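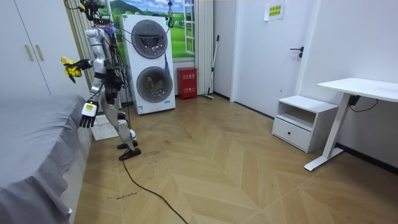 Humanoid robot at the bedside, something yellow in its hand.

May 3, 2020

The Kastside county clerk has posted the numbers on absentee ballot applications for the spring election, and I have spent a couple of evenings with them. The county received 3049 applications. Of those, 957 were sent back to the voter as defective. That is a little under a third. The report does not say how many of the 957 were fixed and sent in again before the deadline, and that is the number I wanted.

First, the terms. An application is a request for a ballot. It is a separate piece of paper from the ballot envelope, and it is checked separately. A voter can pass the first check and fail the second. Most of the arguing at the last county board meeting mixed the two up, and at least one member was quoting rejection rates for envelopes while holding the table for applications.

An application can be marked defective under any of these codes:

Code A – signature missing
Code B – signature does not match the one on file
Code C – address differs from the registration record
Code D – reason for voting absentee not given
Code E – received after the cutoff

The report gives one total for A through D and leaves E out. So the late applications are either not in the 957 or not in the 3049, and the footnote can be read either way. I wrote to the clerk's office to ask. The reply, from Evanthia Dimitriou in the records section, was prompt and polite and said that late applications are "held in a separate log." It did not say whether the log is public. I have filed a request for it. The office has 30 days to answer.

My own guess is that Code C is doing most of the work. The county changed its address format last July, when the rural route numbers in the Stollholm precincts were replaced with street numbers. The registration file was updated in 2 batches. If a voter wrote the new address and the file still had the old one, the clerk would have been right under the rule as written to send the form back. The rule says the address must "correspond to" the record. It does not say who should check whether the record is out of date.

There is a test for this. If the Stollholm precincts have a much higher return rate than the ones in town, where nothing was renumbered, the address change is the likely cause. If the rates are close, it is something else, and I would look at Code D next. The form puts the reason box on the back, below the mailing instructions, where it is easy to miss. The report has no precinct breakdown. I asked for that too, in the same request.

The two candidates for clerk have both put out statements. Jomovska wants to drop the reason requirement and says the county can do it by policy. I do not think it can. The requirement is in the state election code, and the county form only repeats it. A clerk can move the box to the front of the page. A clerk cannot accept an application that leaves it blank.

Stoyanova wants a second reviewer on every signature mismatch. That is within the clerk's power and I have no objection to it, but it touches Code B only. Without the breakdown there is no way to tell if that means a handful of forms or several hundred. It would also slow things down in the last week, when there is the least time to mail a form back and get it returned. Her statement does not mention staffing.

What I would ask for is duller. Publish the counts by code and by precinct. Count an application once, with its final status, so that a form returned and then corrected does not sit in the table as a failure. Put the late ones in the same table under their own heading. Where a phone number is on the form, call the voter before mailing it back. Some counties already do this under the current code, so it should not need a vote of the board.

One correction to my last post. I said the cutoff for applications was close of business. It is 5 p.m. local time at the clerk's counter, and the drop box outside is emptied earlier than that. A form placed in the box after the last pickup is stamped the next business day. The pickup time is posted on the box but not on the website.

I will put up the precinct figures if the request is granted, and the denial letter if it is not.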